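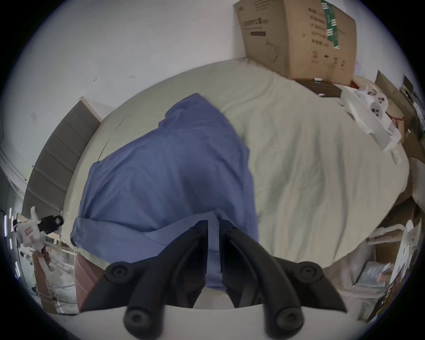 Gristwood hands the laundry folding to robots, and the folding crew gets to teach them

2018-02-15

Hi, I'm Hajnalka Major, and I run the linen floor at Gristwood. The folks in our front office offered to write this announcement for me, and I said no thanks, I'll do it myself, I've been here long enough to know what I want to say!

So here is the news. Starting this month, Gristwood is putting two folding robots from Tritamer to work on our home laundry line. If you don't know us, we pick up bedding, towels and clothes from households and small guesthouses, wash them, fold them and bring them back. We handle 3000 pieces on a busy day, and up to now every one of them has been folded by hand.

I've folded a lot of those myself. Ask anybody on my crew what hurts at the end of a shift and they'll say wrists first, then shoulders. Shirts are the worst, because a wrinkled shirt never lands the same way twice and you have to hunt for the hem before you can do anything with it. That's also why it took so long for a machine to be any use to us. The first one we tried, back in November, could handle a flat pillowcase and pretty much gave up on everything else.

What changed is the teaching. Tritamer makes a gripper you hold in your own hand, with two black fingers like the ones on the robot and a camera on it. You pick up a piece of clothing with it, lift, fold, set it down, and the robot learns from the recording. My crew has been doing this as part of the regular shift, in our own rooms and in bedrooms too, on beds with real sheets and real clutter around them (the engineers wanted ordinary homes and they got them). So far we've recorded 229 hours, and I can tell you that the first hour feels like eating soup with chopsticks. By the second day you stop thinking about it.

I was pretty nervous about how this would go over. There are 40 people on the linen floor and the first question at the meeting was the one you'd expect - who's losing their job? The answer is in writing now, so I'm happy to repeat it. There will be no layoffs tied to the robots. Everybody keeps their hours and their pay grade, and anyone who signs up for recording work gets a higher rate for those shifts. We also agreed that the crew can see the recordings they made and ask for any of them to be deleted.

The day itself will look different, I won't pretend otherwise. The robots take towels and plain shirts. People keep the fitted sheets (good luck to any robot with a fitted sheet), anything delicate, the mending and the final check before bagging. Two people per shift will watch the robots and step in when one gets stuck, and that happens plenty. They're slower than my fastest folders, too. But they don't get sore wrists, and I'd rather have my people at the mending table, where we've been behind for ages.

Some of the crew love it and some are still giving the thing the side eye, and I think both are fine. We'll sit down together every month to go over what's working and move jobs around if we need to.

The two robots will run on the day shift first. If that goes well, our Havlíček site gets the next pair, and the crew there will start recording their own folds before any machine shows up.

Atell is handling the installation and the safety training, and everyone on the floor goes through that training on paid time, me included.

Reporters who'd like to visit the linen floor or try the hand gripper can call the Gristwood front desk and ask for extension 396. That's my phone. If I don't pick up, I'm out on the floor, so please leave a message and I'll call you back.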